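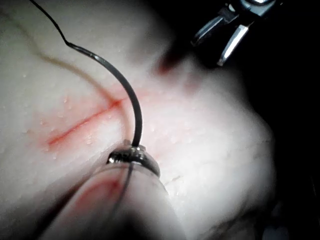 A wrist camera on a suturing arm is a waste of a good cable, one reader wrote under our January piece on bench robots, and anyone serious would put the money into a better overhead camera. I took that along to Piltville, where a small engineering group has spent most of the year comparing needle-holding instruments, cameras and controllers on the same two arms. The engineer who runs the bench read it on my phone and handed the phone back.

"I'd have agreed in January," she said. "We had the overhead camera first. It's a very nice camera. It shows you everything except the half inch you care about."

The group works on practice pads and has no plans to go near a patient. Their customer is a training center that wants a robot to place the same stitch the same way many times over, so that students can compare their own work with it. That gives them a fairly narrow question. Which jaws, which camera and which controller will put a curved needle through a soft pad, let go of it, pick it up again on the other side and pull the thread through without tearing anything?

The bench has two instrument heads on trial. One is the Ankrah, a plain metal needle driver with short ridged jaws. The other is sold by Davside, with longer, smoother jaws and a lighter spring. Both fit the same arms with an adapter the group made itself. The controller they started with came with the arms. The one they have mostly switched to is called Ada, and it was written in house.

I asked how you compare two needle drivers fairly.

"Slowly," she said. "We did 16 runs with each head before we let ourselves have an opinion. Same pad type, same needle type, new thread every run. We already had opinions by run three or so, but we kept them off the sheet."

A run is a line of stitches along one cut. After each run they write down how often the needle turned in the jaws, how often the hand-over between the two arms failed, and what the pad looked like afterward. The last of those is scored by eye by someone who wasn't running the arms. She said they tried to score it from photos for a while and gave up. The pads have a shine to them, and the lamp put bright dots in different places each time.

The Ankrah held the needle better. On that she had no doubts. A curved needle wants to roll when you push it into something soft, and the ridges in the short jaws stop most of that.

"If you grip it in the right place, it stays put," she said. "If you grip it in the wrong place, it stays put there too, and now you have to let go and start over. With the Davside jaws you can nudge the needle against the pad and it will swing around a little. People who sew by hand like that. They do it without thinking."

Did the robot like it?

"The robot has no idea it happened. That's the trouble. The controller thinks the needle is where it was when the jaws closed. If it has swung ten degrees, your exit point is somewhere else."

This is where the reader's comment came back up. With only the overhead camera, she said, the needle disappears behind the instrument for a good part of every stitch. They tried moving the camera, then tilting it, then adding a second one on a pole at the side. The side camera helped until the other arm came in for the hand-over and parked itself in the way. The wrist camera went on in the spring, mounted close to the instrument and looking down along it.

The wrist view has its own faults. The instrument shaft fills a big piece of the picture and is too close to be sharp. Thread is hard to follow in it, and the second gripper comes and goes at the edge of the view. She wasn't bothered by most of that.

"You can see the needle leave the jaws. You can see the cut. If the other gripper's tips are over the pad, you can usually see them too. I can work with a blurry shaft. It's always blurry in the same place, so we mask it out and forget about it."

Glare was worse. They changed the lamp twice and ended up with a plain ring light with paper taped over it. There is a proper diffuser on order. It has been on order since before the paper.

I asked if the wrist camera changed the result between the two heads. It did. With the overhead camera alone, the Ankrah was well ahead. Once Ada could check the needle angle from the wrist view and correct for it, most of the gap went away. On straight cuts there was hardly anything between them. On slanted cuts the Ankrah was still a bit ahead, and for the hand-over she now prefers the Davside jaws on the receiving side.

"Longer jaws, more room to be wrong in," she said. "The receiving arm has to reach down and get hold of a needle tip that's just come up out of the pad. With the short jaws you have to be right on it. With the long ones you can be off by 2 mm and still pick it up."

So the bench currently runs one of each. She said this made the spare parts drawer a mess and annoyed the man who orders things.

The controllers took more of her time than the jaws did. The one that came with the arms moves smoothly and is well documented, and she was careful to say that there was nothing wrong with it. It was made for moving from one point to another. Driving a curved needle means turning the wrist so that the needle follows its own curve, and the supplied controller would do that only as a string of short straight moves. Pads driven that way had holes that were a little too big, and the thread sat loose in them.

Ada plans the whole arc at once. It also listens to the motor currents and will stop if the push gets harder than expected. In its first version it stopped all the time.

"It would touch the pad and quit. Touch the pad and quit. We had the limit set for a much softer batch. One of the students put a sticker on the screen that said 'ouch.' It's still there, on the back."

They fixed the limit by having it measure the first touch on each new pad and work from that. It still stops when it shouldn't. She'd like the threshold to rise as the needle goes deeper, and there is a branch of the code that does that, but it hasn't been run enough for her to trust it.

How much is enough?

"We've got 635 logged stitches on the current version. I'd like 3000 before I tell the training center it's done. They'd probably take it now. I don't want the phone calls."

I asked about the cost of all this testing, meaning pads and needles mostly. She said pads were the main thing. A pad can take several cuts if you space them out, but the surface gets marked and creased, and after that the camera software starts seeing cuts that aren't there. For a while Ada lined up very neatly on a crease and offered to sew it. The red coloring in the cuts was meant to help with this. It does make the cut easier to find. It also spreads, and where it has spread the edge detection gets vague, so they are trying less of it.

Needles last longer than she expected. The ridged jaws mark them, and a marked needle drags. They swap at the end of each run, whether it looks bad or not.

Thread is the part she described as unsolved. Neither camera tracks it well. It's thin, it lies against a pale background, and it goes out of focus as soon as it lifts off the pad. At the moment Ada doesn't really track thread at all. It pulls a set length and assumes the slack went where it was supposed to go – and every so often the slack has looped around something, and a person has to reach in with the arms locked and free it.

"A darker thread would help. We asked. The training center wants the thread their students use, and their students use a tan one. Fair enough."

She is looking at a stereo wrist camera next, which would give some depth on the thread and the needle tip. The sample unit is heavier than the one they have now, and with it mounted the arm sags slightly at full reach. That can be corrected in Ada. Whether it can be corrected well enough for a hand-over is what the next set of runs is for. The other job on the list is a shorter adapter, to bring the camera in closer and stop it knocking against the second arm when both are working on the same end of the cut.

Before I left I asked what she would say to the reader who wanted the money spent overhead.

"Keep the overhead one. We still have ours. It's how we know where the arms are when something goes wrong," she said. "If they've only got money for one camera and they're using short jaws on straight cuts, overhead might even do. Ask them what they're sewing."

The numbers for both heads will go up on the group's own page when the slanted-cut runs have been scored again. Two of the sheets were filled in with the heads swapped, and she wants those done over.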